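Skustadska Small Trash Set

README

Skustadska is a small collection about one household activity: putting light trash into a tabletop bin with a lid. It was made in Tallton and is kept together with the other tidying sets of the Drotley project. Please read this file before you use the folders, it is short.

What is in the set

There are 3443 still pictures, sorted in 4 folders. The folders are named after the kind of trash: foil, paper, wrap, mixed. The folder "mixed" is the smallest one and has 580 pictures. All sizes are the original sizes, we did not resize anything.

The bin is a small cream-colored one with a lid, the type that people put on a desk or beside the sink. It stands on a wooden table in front of a white paneled wall.

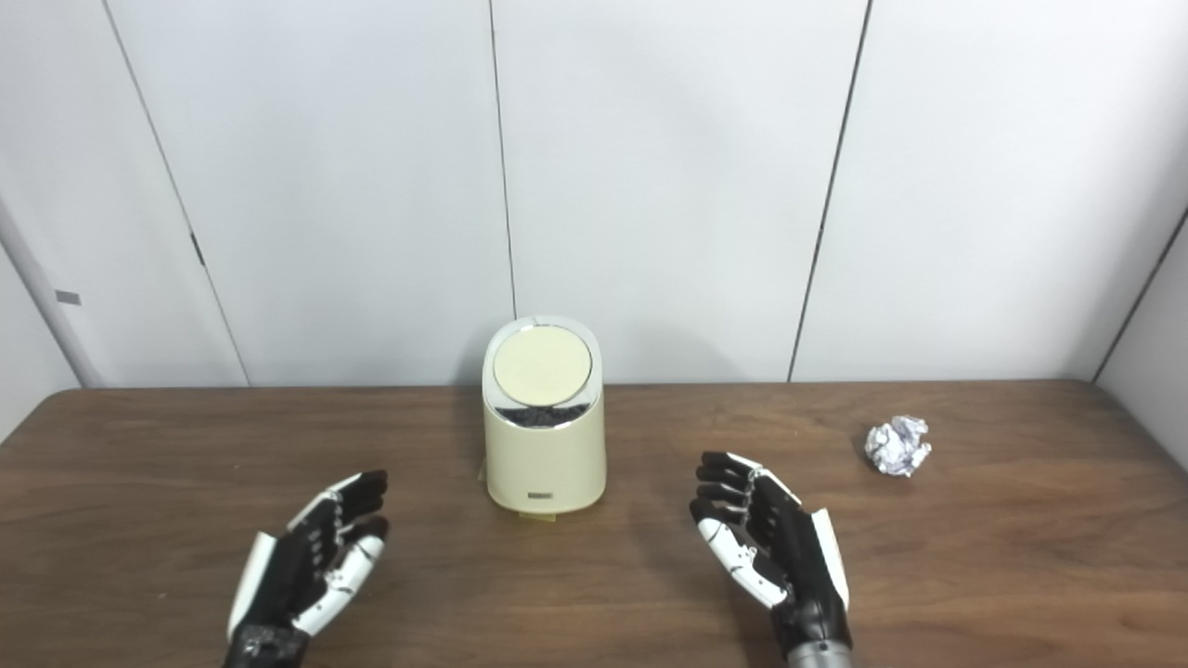 Bin with closed lid, ball of aluminum foil on the right side of the table.

The foil was ordinary kitchen foil, crumpled by hand. We did not try to make all the balls the same. Some are tight and some have sharp corners, and the users of the set should expect this difference. Foil also reflects the ceiling light, so the brightness of one ball can change much between two pictures.

Labels

Each picture has one line in the file labels.csv. The columns are: picture name, folder, lid, item place. The column "lid" can be open, closed or between. The column "item place" can be table, hand, bin or not visible.

We use "bin" only when the item can be seen in the opening. When the lid is closed we write "not visible", also if the picture before it shows the item going in.
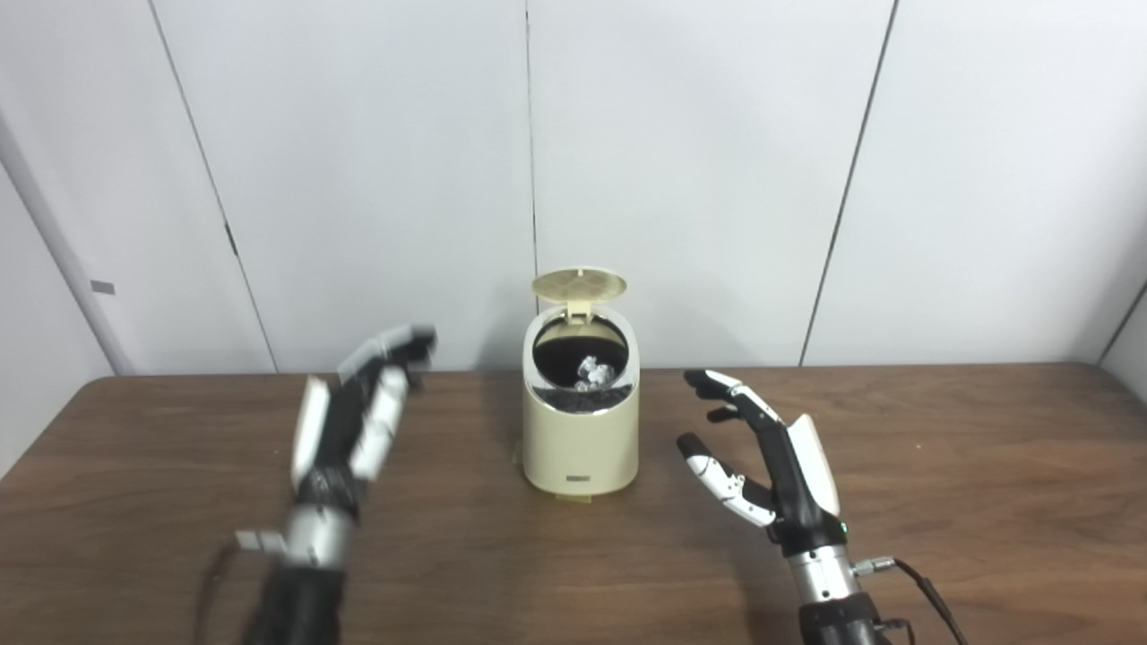
For paper and wrap we had some discussion. When a piece is white and crumpled, it is often difficult to say from one picture which material it is. In such cases the label follows the folder, and the last column has a question mark. If your work depends on the material, it is better to leave these lines out.

Checking

A second person read 100 lines from every folder and compared them with the pictures. Most corrections were about the lid value "between", which was used too freely in the first version. The rule now is: if the lid does not touch the rim and is not upright, it is "between".

Known problems

- The folder wrap has few pictures with the lid closed.
- The small label on the front of the bin cannot be read, do not use it for text tasks.
- In version Essien the columns "folder" and "lid" were in the opposite order. Old scripts must be changed.

Changes

November: new rule for "between", question marks added for unclear material, spelling of the folder names corrected.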